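Osenance opens practice dining rooms at Jilura

The Osenance learning service has opened a set of practice dining rooms on the ground floor of Jilura, its day centre for adults who are relearning household routines after illness or injury. The rooms came into use on Monday and are available to existing members of the service by appointment.

Each room is furnished as a modest dining space, with a plank table set against a textured beige wall.

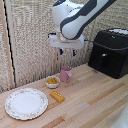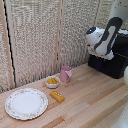
Members attending a session are asked to lay a place, serve a small meal or snack, and clear the table again at their own pace. Sessions last one hour and are held in the morning and again from two o'clock. A companion or family member may attend, although the service asks that companions leave the handling of crockery to the member wherever possible.

Crockery for the rooms has been drawn largely from household donations. Osenance received 2,000 pieces in response to its appeal in April, of which 1,989 were found to be fit for use. The service decided against buying a uniform set. In its statement it said that members had asked to practise with plates and cups of the sort they already had in their own cupboards, and that patterned plates and odd bowls were as welcome as plain ones.

The furnishing of the rooms was carried out by Funderari, the joinery workshop that also fitted the reading room on the upper floor. Funderari supplied the tables and will inspect them twice a year. The original plans provided for a sideboard in each room – this was withdrawn at an early stage so that the doorways could be widened.

The project was supported by a grant from the Xie fund, which gives priority to schemes dealing with everyday independence. The grant covers furnishing, small repairs and the replacement of broken items for the first year. It does not extend to food, and the cost of snacks and drinks used during sessions will be met from the centre's ordinary budget.

A trial of the table sessions was held in the former craft room before the present rooms were completed. It was attended by 61 members, most of whom came more than once. Following comments made during the trial, the service lengthened the interval between appointments and moved the storage shelves to a lower height. A request for evening sessions remains under consideration and will be reviewed once the pattern of attendance is known.

Osenance currently has 3,587 members across all its centres. Those registered at other sites may use the rooms at Jilura but should ask their own centre to make the first booking on their behalf. Members with food allergies are requested to give details when the appointment is arranged, as the contents of the snack cupboard vary from week to week.

Further donations of plates, bowls and cups may be left at the Jilura reception desk during opening hours. The service is unable to accept glassware, knives or electrical items.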